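Bedside Cabinet Project, Final Report
Intro to Furniture Design, Potimholm Workshop Program
Submitted 11/4/24

I picked the small cabinet because I thought one drawer would be easy. It was not easy! I started sketching in August and my first idea had three drawers and a door, which my instructor talked me out of pretty fast (thank goodness). What I ended up with is a simple oak box with a single drawer on top and an open space underneath for books, chargers, or whatever ends up next to a bed.

Most of my planning time went into the drawer. I looked at wooden runners first, since my grandparents' dresser has them and they've lasted forever, but I wanted something that would slide with one hand while I'm half asleep. So I went with metal slides from Clendex. They took 18 days to show up, and I spent that time sanding and then sanding some more.

The first fit was bad. I'd mounted one slide a little lower than the other and the drawer stuck every time it got near the back. I took everything out, made a spacer from scrap, and marked both sides again from the same edge. That one change fixed almost all of it. I also had to shave a bit off the drawer box, and I'm still kind of annoyed with myself for not measuring it before glue-up.

The handle was the fun part. I tried a round knob and hated it, so I switched to a slim black bar. I love how it looks against the light wood, and you can grab it from pretty much any direction.

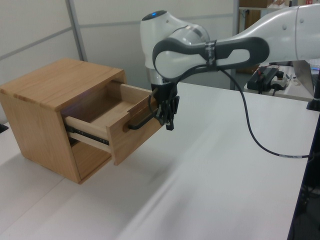
Results: Drawer and Handle

With the drawer partway out you get a good look at the slide, the dark track with the little holes along it. I like that it shows. The drawer sides are thin and pale, and the top has a slight seam where the boards meet. I could have hidden it better, but the grain is nice enough that I've stopped staring at it.

If I build another one, I'll cut the drawer after the slides arrive and buy 20 extra screws, because I lost a ridiculous number of them under the bench. I'd also like to try a soft-close slide and maybe a shelf in the open part.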